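Pairing and folding dark socks

Dark socks go missing in a mixed load more than any other item, and they are the slowest to match. The method below uses the bed as a work surface and handles socks before anything larger. It takes two passes.

First pass: turn every sock right side out, flatten it, and lay it on a light bedspread. Black knit is easier to sort against cream or beige than against a dark cover. Keep folded bedding toward the far side of the bed so the near half stays free. 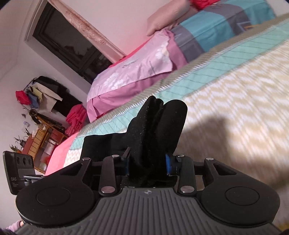 Laundry > Socks > Lint and folding

Black fabric shows every speck of lint. Check each sock before pairing, while it is still single. A lint roller used from cuff to toe clears most of it – two strokes per side is normal. Fuzzy knits hold on to more and may need a damp cloth.

Second pass: match by cuff height first, then by heel shape. Lay one sock on the other, toes aligned, and fold in thirds toward the cuff. Do not roll the cuff over the pair; this stretches the elastic on one sock only.

Stand the folded pairs upright in the drawer, five to a row. Leave unmatched socks in a separate bag until the next wash.

Page maintained by Shuk-fan Chiu. Last revised in March.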